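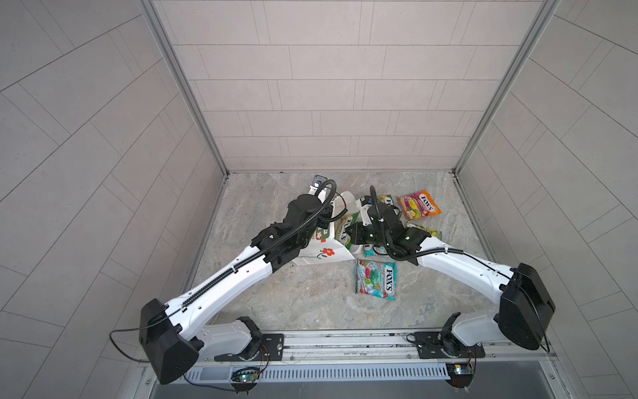

Sweets in paper bags: fill them standing or lying down?
Posted by Wenceslao Medrano, November, 7:40 in the evening
Search this forum Enter keywords Go

wmedrano wrote:
Good evening to all. I have a question which will maybe look small to you, but it has given me two bad evenings already.

We are preparing gift bags for the winter fair in Sumton. Each bag is white paper with a red flower and green leaves printed on it, and in each one go five packets of sweets. They are Fox's, in different colours, and they are the soft kind of packet with a sealed edge at both ends. We ordered 1,000 bags and so the money for the paper is already spent. Please do not tell me to buy boxes.

The difficulty is the filling. When I stand the bag up and drop the packets in, the first one falls across the bottom and the others sit on top of it like a roof, and the last one looks out of the bag. When I push it, the paper goes out at the side and is crumpled, and it never becomes smooth again. My daughter says a crumpled bag is still a bag. I do not agree, it is a present.

Does somebody here have a good method? I work on an ordinary table, alone or with one more person.

karthik_menon wrote:
Lay the bag on its side. I did party bags for my sister's wedding and this is the only method I would use again. You put the bag flat with the opening towards you, you hold the upper side open with your left hand, and you slide the packets in with the right, one by one, the long side first. When they are all inside you lift the bag by its opening and shake it gently. The packets go down by themselves.

Do not fill from a heap. Put the five packets in a row before you touch the bag, or you will hold a bag open and search for the green one at the same time.

e.rios wrote:
I am sorry but I must disagree with Karthikeyan. I have packed in paper for a long time, first bread and now dried fruit for Grondero, and a bag lying down has no bottom. The fold at the base stays closed, so you are filling a flat envelope. Then you stand it up and all the weight comes on this fold at one moment. With bread it does not matter. With packets that have a hard sealed edge, the corner goes through the paper. Maybe not in each bag, but in enough of them.

Open the base first. Put your fist inside, press down to the table, and turn the fist a little. After this the bag stands alone and you can use both hands.

karthik_menon wrote:
My bags did not tear. I also do not want to put my fist into 1,000 bags, thank you.

e.rios wrote:
Then use a jar. A clean jam jar with straight sides, upside down, makes the same work and your hand does not hurt. I should have said this at first.

rosaura_p wrote:
Wenceslao, what is the thickness of the paper? You do not say it, and Efraín and Karthikeyan may both be right for different bags. The thin ones, through which you can nearly see your hand, become crumpled if you only look at them. For these I would lie them down, because every push from above leaves a mark. For the thicker ones with a flat base I would stand them.

And the second question, do the handles (if they have) go up or are they glued?

wmedrano wrote:
Thank you for so many answers in one evening. Rosaura, there are no handles. The paper is not very thin but also it is not strong. If I crumple a corner it stays crumpled.

I tried both ways with the packets I have at home. Lying down, the filling was faster for me, but I confess that I had one bag with a small hole near the fold, so Efraín has a point. With the jar it was slower and all of them stood nicely. The last packet was still looking out.

rosaura_p wrote:
About the last packet. Do not put all of them flat. Put the two biggest standing, back to back, against the long sides of the bag, then the small ones between. The air inside the packets is your enemy here, so press each one softly with your palm before it goes in and the sweets will spread. Softly, please! I burst one once and there was sugar in my sleeve until the evening.

vanek_r wrote:
I read this with interest as I have the same task for a school, only that we have 3,000 to do, so please be happy with your number.

I would like to add something about the order of colours, which is perhaps only my habit. The packets are not the same on both faces. One has the big name and the fruit, the other has the small text. If the bag is open at the top, people look in and see what is on top, so I put the brightest one last, with the name towards the front side, where the flower is printed. In my case it is the orange and yellow one. It costs no time when the row on the table is already in the right direction.

karthik_menon wrote:
This is too much for a bag that a child will open in one second.

vanek_r wrote:
The child, yes. The mother will look at it on the table first. I have no strong opinion, I only do it this way.

e.rios wrote:
I agree with Rostislav, and I also agree with Rosaura about the two big ones at the sides. I would change one thing only. If you fold the top over after, two times, one finger wide each, then nobody sees the colour of the last packet at all, and the flower should be in the middle of what remains. Check where the flower is printed before you decide how much to fold. On some bags it is quite high and the fold goes over the petals.

wmedrano wrote:
The flower is in a good place, I looked just now. I can fold two times and it stays free. But I do not have a fastener for the fold. A stapler? My wife is against it for small children.

rosaura_p wrote:
Your wife is right. Take a small round sticker, or paper tape, the white one. I had stickers from Nokosura which held well on paper, but on a cold morning they opened again, so keep the finished bags in a room and not in the car.

karthik_menon wrote:
Or a wooden clothes peg, small size. It looks nice and it can be used again. More expensive, I know.

vanek_r wrote:
For 3,000 bags I will not buy 3,000 pegs :)

May I ask how you store the ready ones? I put them in fruit crates, standing close together so that they support each other. The first time I made 2 layers, with cardboard between, and the lower ones were all pressed. Now only one layer.

wmedrano wrote:
I had not thought about the storage, so this is very useful. We have the flat crates from the vegetable shop.

This is what I will do, and please correct me if you see a mistake. Five packets in a row, the big ones first. Bag opened with the jar. The 2 big packets standing at the long sides, the small ones between, each one pressed softly. Top folded two times, one sticker. Crate, one layer.

e.rios wrote:
It is good. Only take the jar out before the sweets. You laugh, but after some hours it happens.

karthik_menon wrote:
I still say lying down, with an opened base if you want to make Efraín happy. You can open it with the jar first and then lie it on the side. Try ten like this and look at the clock.

wmedrano wrote:
Good, tomorrow I will do ten by each method with my daughter and the clock, and I will write here. Karthikeyan, if yours wins I will say it openly.

wmedrano wrote:
As promised. Jar first and then lying on the side was the fastest, for her and for me also, and there was no hole in any of the ten. Standing was slower, but the bags had a better form and I had less to correct with the fingers. So we divided it: she does hers lying and I do mine standing, and they go in the same crate. I can find a difference between them, she says she cannot.

The sticker we have not tested yet in the cold. Rosaura, was it the round or the square one which opened?

rosaura_p wrote:
The round one. The square I never tried.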